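Walk-through done February 2026, main floor and basement, Flarkdale Community Kitchen. Checked by Nasrin Mazandarani. Comments are mine unless I say otherwise, and I've kept the same order as last time so the two sheets can sit side by side.

Marks: **OK** = fine as found. **FIX** = needs work. **WATCH** = fine now, look again next round.

## 1. Entrance and hallway

- [x] Front door opens fully and closes on its own – **OK**. The new closer is wonderful! January's version slammed so hard you could hear it in the pantry.
- [x] Door mat flat, corners down – **OK**
- [x] Hallway clear at full width – **OK**
- [ ] Light over the coat hooks – **FIX**. Flickers for a while after it's switched on. Could be the tube or the fitting, try the tube first.
- [x] Evacuation map on the wall matches the building – **OK**. It finally shows the side door.

## 2. Exits

- [x] Side door unlocked from inside during opening hours – **OK**
- [ ] Side door ramp – **WATCH**. The grip strip is lifting at the bottom end. I pressed it down and it stayed, but I wouldn't trust it through a wet month.
- [x] Exit signs lit, both doors – **OK**
- [x] Emergency lights come on with the test button – **OK**. Held each one for the full test and they stayed bright the whole way, which made me very happy after last year.

## 3. Fire safety

- [x] Extinguisher by the range – **OK**. Gauge in the green, pin and seal in place. Tag number 635.
- [x] Extinguisher in the hallway – **OK**. Tag number 952. It's back on its bracket and off the floor, thank you whoever did that.
- [ ] Fire blanket – **FIX**. It's there, but the apron hooks have crept over in front of it. Move the hooks, please, not the blanket. The blanket is where people have been taught to reach.
- [x] Smoke alarm in the dining room – **OK**, tested
- [x] Heat alarm in the kitchen – **OK**, tested
- [ ] Range hood filters – **FIX**. Greasy on the inside face. They look all right from the front, so take them down when you check. A long soak in hot water and degreaser does a lovely job, and they have to be fully dry before they go back up.

A word on the hood, as I had a couple of questions while I was up the ladder. Wiping the outside every night is great and I hope everyone keeps doing it. The filters are a separate job with their own line on the cleaning sheet, and that line has been blank for a while. If the person on closing could initial it when it's done, we'd know where we stand.
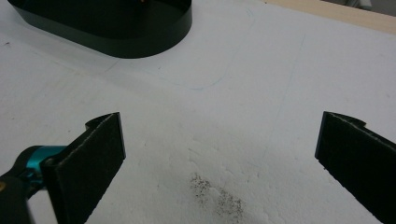
The same goes for the drip tray under the hood, which is easy to forget. It slides out toward you. Empty it, wash it with the filters, and check that it's pushed all the way back in afterward. I found it sitting slightly forward.

## 4. Cooking equipment

- [x] Range burners light first time – **OK**
- [x] Gas shutoff reachable and labeled – **OK**. Beautiful big label, readable from the sink.
- [ ] Oven door seal – **WATCH**. A little flat along the bottom. The door still closes snugly.
- [x] Mixer guard in place, mixer won't start with guard up – **OK**
- [ ] Slicer – **FIX**. Guard fine, blade fine, but one of the rubber feet is missing and it rocks. I've unplugged it and put a note on it. Please don't use it until the foot is replaced. Mamani should have the part.
- [x] Cords and plugs, everything on the counters – **OK**

## 5. Cold storage

- [x] Fridge, main: 2 on the Celsius dial – **OK**
- [x] Freezer door shuts and seals – **OK**
- [x] Raw meat on the bottom shelf – **OK**
- [ ] Date labels – **FIX**. Mostly excellent, but two tubs of stock had no date at all, so out they went. It hurt, it was good stock.
- [x] Temperature log filled in – **OK**. No gaps since the last check. Bravo!

## 6. Floors, sinks and handwashing

- [x] Floor drains clear – **OK**
- [ ] Tile by the dishwasher – **WATCH**. Hairline crack, no lip to trip on.
- [x] Hand sink has soap, towels and hot water – **OK**
- [ ] Hand sink used only for hands – **FIX**. There was a colander in it. You know who you are, and I still love your soup.
- [x] Chemicals stored away from food – **OK**

## 7. Basement

- [x] Stair rail firm – **OK**
- [ ] Stair edge tape – **FIX**. Worn through on the top step. There's a roll in the Bevine box on the supply shelf.
- [x] Shelving fixed to the wall – **OK**
- [x] Nothing stacked near the water heater – **OK**. The big clear-out made such a difference down there.

## Still open

Drammont have been asked to look at the hallway light and the oven seal on the same visit. The hooks, the tape and the filters we can do ourselves. Cross each one off on the copy by the office door and put your initials next to it. If you spot something I missed, write it at the bottom and I'll add it to the next round.

N. Mazandarani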